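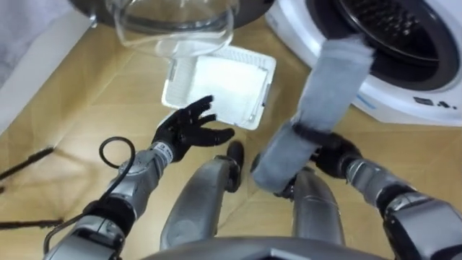 Laundry Loading and Unloading at Floor Level
Student project report, Household Technology, Grustthorpe
Supervisor: Gertraud Berchtold
Submitted 17/08/2019

1. Purpose

The project looked at how the layout of a small laundry area affects the handling of long, soft items at a front-loading washing machine. The low door opening was taken as fixed. Only the position of the basket and the handling of the fabric were varied.

2. Layout

The machine is a white front-loading model. A white plastic basket with perforated sides is set on the floor near the door. In the second layout the basket is turned at an angle and a folded white cloth is kept in it. The transparent container stays beyond the basket, clear of the working area.

Socks are harder to handle than flat cloths. A long gray sock held at one end can reach from the hand into the drum opening, so part of it lies across the black rubber seal while the rest hangs outside. Fabric in this position should be checked before the door is closed. 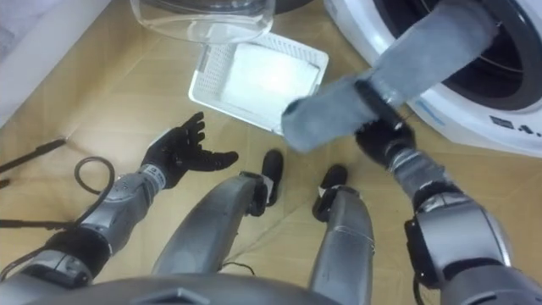

3. Procedure

Each trial used one basket load. The items were handled singly, and the time was taken from first contact with the basket to closing of the door. There were 34 trials in April, split between two layouts. Nine were repeated after a timing error.

4. Remaining work

The seal check was not timed separately. A second series should record it and should include wet fabric, which was left out of the present plan. The timing sheets are filed with the supervisor.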